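Cino项目第二阶段进展报告

提交对象:Grundatetti基金项目管理处
项目负责人:Bahman Rostami
执笔:Anjani Ngau
日期:2025年5月15日

一、本期工作概要

本阶段按任务书要求完成三项工作:补充采集桌面放置任务的示教数据,实现并训练Olska策略的第二版,在同一台面上对三个版本的策略做对比评测。原定由Ong公司在另一台机械臂上进行的复现没有完成,情况见第七节。

主要结果如下。第二版策略在碗的位置互换的条件下,40次试验成功33次,基线策略为21次。在目标为黑色小碗的条件下,第二版成功24次,基线为17次,没有达到任务书中30次的指标。有毛绒玩具作干扰的条件下,第二版成功36次,达到指标。三个版本在无干扰条件下差别很小。

数据方面,本期共采集示教417条,其中239条一次通过审核,165条经重新标注后入库,其余13条作废。作废的原因主要是时间戳不同步,机械臂状态与画面对不上。

二、研究问题和任务设置

第一阶段报告中已经说明,基线策略在抓取环节表现稳定,问题集中在放置环节。具体来说有两类错误。第一类是放错容器:指令要求放进甲碗,夹爪移动到乙碗上方松开。第二类是放置位置偏差:容器选对了,但松开时夹爪偏向碗沿,方块落在碗沿上,或者落到桌面。两类错误在第一阶段的统计中没有分开,Grundatetti评审意见里也提到了这一点,本期起分开记录。

任务本身没有改动。台面上放一个蓝色方块和几个颜色、大小不同的容器,策略接收一句指令,例如“把蓝色方块放进粉红色的碗”或“把方块从粉红色的碗里取出,放到黑色小碗里”,然后执行到底,中途不接受人工干预。方块的起始位置有时在桌面,有时在某个碗里。后一种情况要求夹爪伸进碗内夹取,手指容易碰到碗壁,第一阶段没有包含,本期新增。

干扰物选用毛绒玩具。选毛绒玩具有两点考虑:一是外形不规则,从不同角度看轮廓变化大;二是夹爪碰到以后不会损坏设备。指令里从不提到毛绒玩具,理想情况下策略应当完全不受影响。 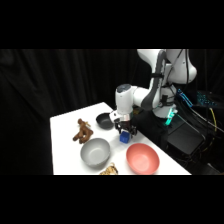 容器的摆放分为固定布局和互换布局。固定布局下,各个碗的大致位置与训练数据一致,只允许小范围移动。互换布局下,碗的位置两两对调,策略如果记住的是“粉红色碗总在某个方位”,就会出错。第一阶段没有做互换布局的评测,事后看这是一个疏漏,基线策略在第一阶段的成绩因此偏高。

背景使用黑色布帘,台面为白色,照明条件在整个采集和评测期间保持不变。光照变化不在本阶段研究范围内,任务书第三阶段有专门的安排。

三、数据采集与审核

示教由三名操作员轮流完成,采用遥操作方式。每条示教从机械臂处于起始姿态开始,到方块被松开、机械臂抬起为止。每条记录包括固定视角的画面、腕部相机画面、各关节角度、夹爪开合量和指令文本。

本期的采集计划与第一阶段相比有几处调整。

第一,增加从碗内取出方块的示教。操作员反映这一动作比从桌面夹取难得多,手指角度稍有偏差就会把碗推走。开始几天的数据里,推动碗的情况较多,审核时曾考虑全部作废,后来决定保留碗移动幅度不大的部分。理由是策略在实际执行中同样会推动碗,训练数据里完全没有这种情况反而不利。

第二,增加纠正性示教。做法是让操作员先把夹爪移动到错误的容器上方,停顿,再移动到正确的容器上方并松开。训练时只使用停顿之后的部分,停顿之前的部分遮蔽掉,以免策略学到先走错再改正的习惯。这一类数据对第四节所述的释放前确认很重要。

第三,指令文本增加了说法上的变化。同一个动作对应的指令由三名操作员各写一句,写的时候互相不看。结果比预想的更分散,比如同一个容器,有人写“黑色小碗”,有人写“小黑锅”,有人写“最小的那个”。三种说法都保留。

审核流程分两步。先由程序检查时间戳、关节角度连续性和夹爪开合次数,再由人工观看全部画面并核对指令文本。165条需要重新标注的示教,多数问题出在指令与结果不符,例如指令写的是灰色碗,操作员放进了粉红色碗。动作本身没有问题,改正指令即可使用。另有一部分是阶段边界标得不准,接近、夹取、搬运、释放四个阶段之间的切换点需要人工调整。

阶段边界的标注消耗的时间超出预算。最初的想法是用夹爪开合量自动切分,夹取和释放两个切换点确实可以这样得到,但接近阶段与搬运阶段的终点没有明显信号。试过用末端高度作阈值,对深浅不同的碗效果相差很大:浅的碗上方,末端降得很低才算到位;深的碗则在较高处就应当转入释放阶段。最后改为人工标注,并规定以“手指尖进入容器上方且水平移动基本停止”为准。两名标注员对同一批数据分别标注,差别较大的逐条讨论。

四、方法

Olska第二版在基线策略上增加了两个部分,分别称为分段视角加权和释放前确认。两者可以单独启用。评测中的“中间版”只启用前者,“完整版”两者都启用。

(一)分段视角加权

基线策略把固定视角与腕部视角的特征直接拼接,送入同一个网络。第一阶段的分析显示,基线在接近容器时仍然大量依赖固定视角。固定视角能看到整个台面,适合判断哪个是目标容器;但在夹爪下降到碗口附近以后,手臂和夹爪可能遮住碗的一部分,固定视角对前后方向的位置判断也不够准。腕部视角正好相反,离得远时画面内容有限,离得近时能清楚看到方块、手指和碗沿之间的相对位置。

分段视角加权的做法是让网络先预测当前处于哪个阶段,再根据阶段给两种视角的特征分配权重。权重是连续值,没有硬切换。训练时除动作损失外,加入阶段预测损失,使用第三节所述的人工标注。

试验过由网络自行学习权重、不提供阶段标注的做法。在训练数据上两者几乎没有差别,在互换布局下,自行学习的版本成绩不稳定,换一个随机种子结果就有明显变化。加入阶段标注后,不同种子之间的差别缩小。这一比较只在少量试验上做过,没有列入正式结果,下一阶段如果有时间会补做。

(二)释放前确认

释放前确认在策略即将张开手指时触发。这时一个小的判别网络读取两种视角的当前画面和指令文本,输出两个判断:夹爪下方的容器是否与指令相符;夹爪相对碗口的位置是否合适。两个判断都通过,手指张开。第一个判断不通过,机械臂抬起并重新进入搬运阶段。第二个判断不通过,机械臂保持高度不变,做一次小幅水平修正,然后再判断一次。

每次执行最多允许两次重新进入搬运阶段,超过次数则停止并记为失败。设这个上限是出于评测时间的考虑。在预试验中,判别网络偶尔会对同一个正确的位置反复给出否定结果,机械臂在碗上方来回抬起、下降,持续数分钟。

判别网络的训练数据来自两处:正常示教的释放时刻作为正样本,纠正性示教中停顿的时刻作为负样本。位置偏差的负样本不够,另外用平移腕部画面的办法生成了一批。生成样本的质量一般,平移以后碗沿的透视关系不对,人眼能看出来。对较大的碗,判别网络的表现没有受到明显影响;对黑色小碗,影响较大,见第六节。

(三)完成状态的判定

除策略本身以外,本期还整理了一套判定任务是否完成的规则,供评测和后续自动采集使用。第一阶段由操作员在现场口头判定,不同操作员的尺度不一样,尤其是方块靠在碗沿上的情况,有人算成功,有人不算。

新规则要求同时查看固定视角和腕部视角。方块整体位于碗口以内,且手指不再夹持方块,记为成功。方块任何一部分搭在碗沿上,记为失败。方块先落到碗沿、后滑入碗内,按最终位置判定,但在备注中注明。
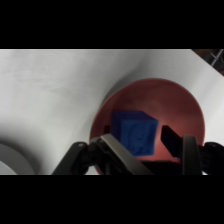
腕部相机画面:蓝色方块位于粉红色碗内,夹爪两指在方块两侧。

腕部画面在判定中用处很大,但单凭一幅画面无法区分将要夹取和刚刚松开这两种情况,两者看上去几乎一样。因此规则中把夹爪开合量的记录作为必查项,判定时从记录里读取该时刻前后的变化。最初设计的自动判定程序只看画面,在从碗内取出方块的任务里误判很多,程序一看到方块在碗里就报告完成,那时夹取还没有开始。加入开合量记录以后这类误判消失。

自动判定程序目前只用于初筛,正式结果全部由人工复核。

五、评测安排与结果

评测设四种条件,每种条件下每个版本各做40次。四种条件为:

条件一,固定布局,无干扰物。
条件二,固定布局,有毛绒玩具。
条件三,互换布局,有毛绒玩具。
条件四,固定布局,有毛绒玩具,目标一律为黑色小碗。

三个版本在同一条件下使用同一组初始布置。布置方法是按打印的布置单摆放,摆好后与参考画面叠加比对,偏差过大则重新摆放。毛绒玩具的姿态无法完全还原,只要求位置和朝向大致一致。

执行顺序在三个版本之间随机打乱,现场操作人员不知道当前运行的是哪个版本。完整版在重新进入搬运阶段时动作特征明显,熟悉系统的人可以猜出来,所以现场的盲测并不彻底。成功与否由另一名人员事后看记录判定,他拿到的片段只包含结束前后的部分。

结果如下,数字为40次中的成功次数,依次为基线版、中间版、完整版。

条件一:36,37,38
条件二:29,34,36
条件三:21,28,33
条件四:17,19,24

条件一下三个版本的差别在偶然波动范围内,不作解释。

条件二下,基线版的失败有一部分与毛绒玩具直接有关。有几次夹爪在搬运途中停在褐色毛绒玩具上方,徘徊以后松开;还有几次在夹取前先朝带斑点的毛绒玩具移动。中间版已经基本没有后一种情况,推测是阶段预测使网络在接近阶段更集中于指令所指的物体。这只是推测,没有做进一步的验证。

条件三是本期最关注的条件。基线版的19次失败中,放错容器占12次,其余7次为位置偏差或夹取失败。完整版的7次失败中,放错容器3次,位置偏差2次,夹取失败2次。放错容器的情况明显减少,说明纠正性示教和释放前确认起到了预期作用。

需要说明的是,完整版在条件三下的33次成功里,有9次触发过重新搬运。也就是说,如果没有释放前确认,这9次里多数会放错。策略在搬运阶段选择目标容器的能力提高有限,成绩的提升有相当一部分来自事后的检查和补救。从应用角度看结果是一样的,从研究角度看,这意味着搬运阶段的目标选择仍然是一个没有解决的问题。

执行时间方面,完整版比基线版慢。没有触发确认失败的情况下,两者差别很小,判别网络的计算时间可以忽略。触发一次重新搬运,执行时间增加近一倍。任务书对执行时间没有规定指标,这里只作记录。

六、失败情况分析:黑色小碗

条件四没有达到任务书指标,单独分析如下。

完整版在条件四下共失败16次。其中位置偏差9次,放错容器4次,夹取失败3次。位置偏差的9次里,方块都落在碗沿或碗外的桌面上。与灰色碗和粉红色碗相比,黑色小碗的口径小、深度浅,允许的偏差也就小得多。同样的松开位置误差,对粉红色碗没有影响,对黑色小碗就是失败。

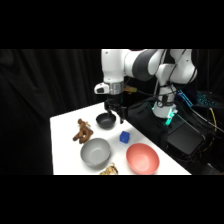
固定相机画面:夹爪位于黑色小碗右侧碗沿上方,蓝色方块在灰色碗右侧的桌面上。

逐条查看记录后,发现位置偏差有明显的方向性。9次中有7次偏向同一侧,从固定视角看是偏右。方向性这么强,不太像随机误差。先怀疑的是腕部相机的标定,重新标定以后,误差有所减小,但方向性仍然存在。随后检查示教数据,发现三名操作员中有一名习惯在黑色小碗右侧松开方块,让方块的左半部分先进入碗内再滑到中间。这种做法对人来说成功率不低,因为遥操作时可以边看边调。策略学到了松开的位置,没有学到后面的调整。

该操作员的示教在黑色小碗任务中所占比例偏高,原因是排班时没有按任务平衡。这是数据管理上的失误,已经改正,后续每项任务的示教数量按操作员平均分配。

另一个因素是夹爪对黑色小碗的遮挡。夹爪手指是黑色,黑色小碗内部也是暗色,在固定视角里两者靠近时边界不清楚。腕部视角下,手指和碗的反光不同,能够分辨,但碗的内壁与碗底几乎没有亮度差别,判别网络难以估计碗口中心的位置。粉红色碗没有这个问题,内壁和碗底在光照下有明显的明暗过渡。

为区分颜色和尺寸这两个因素,做了一个小规模的补充试验。用白色胶带在黑色小碗的碗沿上贴了一圈,其他条件不变,完整版做了10次,成功8次。次数太少,不能下结论,但方向上说明颜色对比是一个重要因素,尺寸本身也许没有原来想的那么关键。这10次没有计入第五节的结果。

放错容器的4次中,有3次的指令用的是“小黑锅”这一说法。查训练文本,“小黑锅”只由一名操作员使用过,出现次数少。剩下1次的指令是“最小的那个”,夹爪移动到灰色碗上方松开,释放前确认给出了通过的结果。判别网络对比较类的说法理解很差,原因是单看夹爪下方的容器无法判断它是不是最小的,必须与其他容器比较,而释放时刻的画面里其他容器往往被遮挡或不在视野内。

一个可能的改法是在执行开始、台面没有遮挡时就确定目标容器并保留其特征,释放前只需核对是否为同一个容器,不必重新理解指令。这一改法已经写出初步代码,还没有训练。

夹取失败的3次情况各不相同,一次是方块的棱正对手指,夹住后转动脱落,另外两次是下降高度不够。这类失败在四种条件下都有,比例接近,与目标容器无关。

七、计划偏差

(一)Ong公司复现工作推迟

按计划,Ong公司应在本阶段内用自有机械臂复现条件一和条件二。双方在接口上花费的时间超过预期。我方数据中夹爪开合量以手指间距记录,对方夹爪的控制接口使用电机角度,两者之间不是线性关系,最初的换算公式在接近闭合时误差较大,方块夹不紧。换算问题已经解决,但对方的设备随后被安排给其他项目使用,要到第三阶段初才能恢复。复现结果将作为第三阶段报告的附录提交。

(二)标注工时超支

阶段边界改为人工标注后,标注工时超出预算。超出部分从差旅费中调剂,原定的一次线下交流改为线上进行。总预算没有变化。调剂额度在任务书允许的范围内,明细见财务附表。

(三)设备停机

采集期间机械臂停机两次。第一次是腕部相机线缆接触不良,画面间歇中断,更换线缆后恢复。13条作废数据中的大部分出在这段时间,当时画面看上去正常,实际上有丢帧,审核时才发现。此后在每天开始采集前增加丢帧检查,检查程序运行时间很短,不影响进度。第二次是更新控制软件后关节限位参数被恢复为默认值,重新设置后恢复。参数文件现已纳入版本管理。

(四)评测条件的调整

任务书中原有一项条件为“目标容器内已有其他物体”,本期没有执行。预试验中发现,成功与否很难用统一的规则判定,方块压在其他物体上、部分高出碗口时,两名判定人员意见经常不一致。建议将这一条件移至第三阶段,并先把判定规则写清楚。

八、数据与代码的整理

入库的示教数据已经按任务、操作员和布局编号,每条附有指令文本、阶段边界和审核记录。纠正性示教单独建目录,使用者如果不了解遮蔽规则而直接拿来训练,会得到错误的结果,因此在目录说明里写明了处理方法。

评测记录全部保留,包括失败的记录和补充试验的记录。第一阶段的评测记录按新的判定规则重新判定了一遍,有少数结果发生变化,都是原来记为成功、现在记为失败,属于方块搭在碗沿上的情况。更正后的第一阶段结果附在数据说明之后,请以更正后的为准。

代码分为策略训练、判别网络训练和评测三部分。评测部分已交给Ong公司试用,对方反馈安装说明缺少两个依赖项,已经补上。训练部分的说明文档还没有写完。

九、下一阶段安排

第三阶段的工作按优先顺序排列如下。

1. 按操作员平衡补采黑色小碗任务的示教,并重新训练完整版。松开位置的操作要求写入操作员手册,规定手指对准碗口中心后再松开。

2. 实现并评测第六节所述的改法,即执行开始时确定目标容器。评测条件与本期条件三、条件四相同,以便直接比较。

3. 替换平移画面生成的负样本。计划让机械臂自动移动到碗口周围的若干偏移位置,在每个位置记录画面但不松开,用这种方式取得真实的位置偏差样本。这项工作不需要操作员全程在场,可以在采集间隙进行。

4. 与Ong公司完成条件一和条件二的复现。

5. 开始光照变化条件的预试验。

第1项至第3项计划在8月底前完成,届时提交一份简要的中期结果,不另写完整报告。第4项取决于对方设备的安排。第5项在8月之前只做准备,不会有可报告的数字。

Bahman Rostami负责第2项和第5项,Anjani Ngau负责第1项和第3项以及与Ong公司的联络。操作员人数不变。

十、提请Grundatetti确认的事项

1. 是否同意将“目标容器内已有其他物体”条件移至第三阶段。

2. 条件四的指标为40次中成功30次。本期未达到,我方希望在第三阶段以同一指标重新评测,不申请降低指标。请确认重新评测的结果可以作为该项指标的验收依据。

3. 第一阶段更正后的结果是否需要以单独文件重新提交,或以本报告附件的形式存档即可。

4. 数据公开的时间。任务书规定在项目结束后公开,我方倾向于在第三阶段初先公开固定布局部分,互换布局部分保留到评测全部结束后再公开,避免评测布局提前流出。如基金方对此有统一规定,请告知。

附件:财务附表;第一阶段评测结果更正表;完成状态判定规则全文;布置单样张。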